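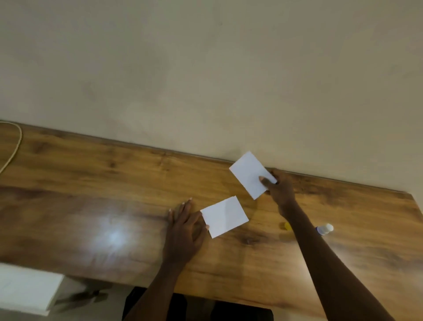

About Stestum

We review robot kits before schools buy them. Hanna Marchuk and Zoriana Kostiuk started Stestum in Retaldale after a demo arm failed to pick up a sheet of paper and the salesman blamed the table.

Now each kit gets 25 tries at plain desk work with paper and a glue stick, and a person does the same job by hand first.
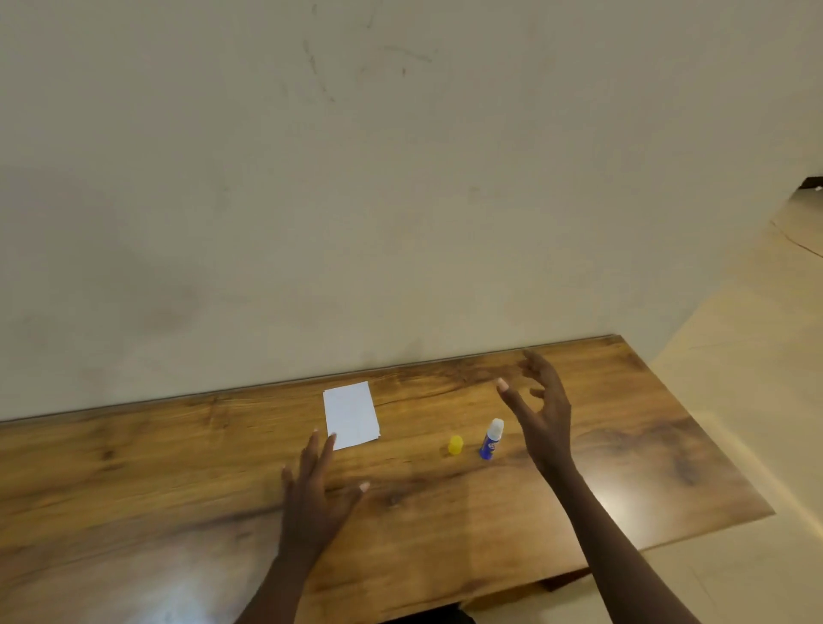
We don't take "up to 14 tasks an hour" on faith — we ask which tasks. Our current review is the Plakach arm kit, whose brochure promises a lot about glue. We have doubts. Makers don't pay us, and they don't see a review early.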